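Ticket 3490: rover stops dead and flags "path blocked" on open road
Product: Kesby outdoor base, Drallness navigation package
Opened by: Honeylyn Soriano
Status: open

Hi all, me again, sorry! Our Kesby has started hitting the brakes for no reason I can find. It cruises along fine, then full stop, amber light, "path blocked" in the log, and it sits there until I clear it by hand from the tablet. I had 138 of these in the log since the July update, and before that I can't remember a single one.

What I've tried so far: restarted everything (twice), wiped the front lens with the cloth that came in the kit, reloaded the Drallness settings from backup, and swapped the battery in case it was a low voltage thing. No change. I also walked in front of it for a whole run like a crazy person, and there was nothing on the asphalt that should bother it. The road we test on is plain old pavement with bushes and rocks down the side.

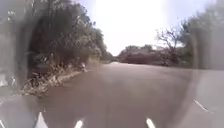

Ismail Morsy: Hi Honeylyn, thanks for all the detail. Can you check whether the self-mask got reset with the update? If the base doesn't know which bits of the view are its own body, it can read them as something sitting right in front of the bumper. Settings, Vision, Self-mask. Please keep the stop button in your hand while you test, and don't turn obstacle stop off to get around it.

OK, so I looked and the mask page says "default", which I'm pretty sure is wrong – Efren drew ours by hand when we first set the thing up. I don't have his file, but he's digging through his old laptop for it. Meanwhile I made a rough one myself and went back out. Went slow, speed cap on, stop button in my hand the whole time (promise).

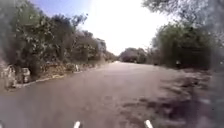 With my homemade mask loaded I got 10 stops over the same stretch, so better, but nowhere near good enough to let it run without me. The leftover ones all log a range of 3000 mm, so I don't think they're the body at all. My guess is shade from the trees, but that's only a guess and I'd love somebody who knows the vision side to look at it.

Log bundle is uploaded to the ticket, both runs, dated 31st August. Two questions while I wait. Is there a way to lock the mask so the next update leaves it alone? And can I safely roll back to the old version, or will that mess up the charging dock? I'm keeping the rover on the slow setting until I hear back.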